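Bratau towel drive passes its goal with weeks to spare

The spring linen drive in Bratau has brought in 3,748 towels, well past the 3,000 that organizer Lotte Claeys had hoped for when she opened the doors back in April. They came in every size and shade, small lavender ones included, and she says she is grateful for each of them. 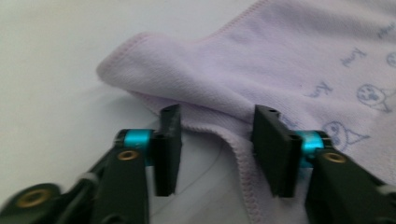
Where they are going

The animal shelter in Abernathy gets the first 826, mostly the older and thinner ones, which the dogs don't mind a bit. 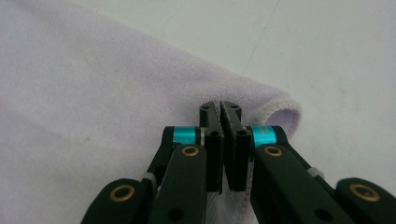 The rest will be shared among families moving into the new homes on Berkex Street - and what a nice welcome that will be!

Gijs Postma is still looking for drivers with a roomy trunk 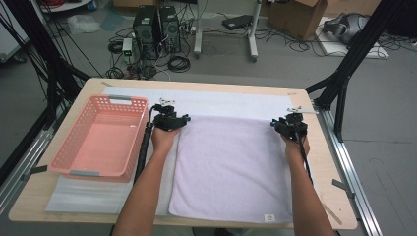

and would love to hear from anyone free on a weekday morning.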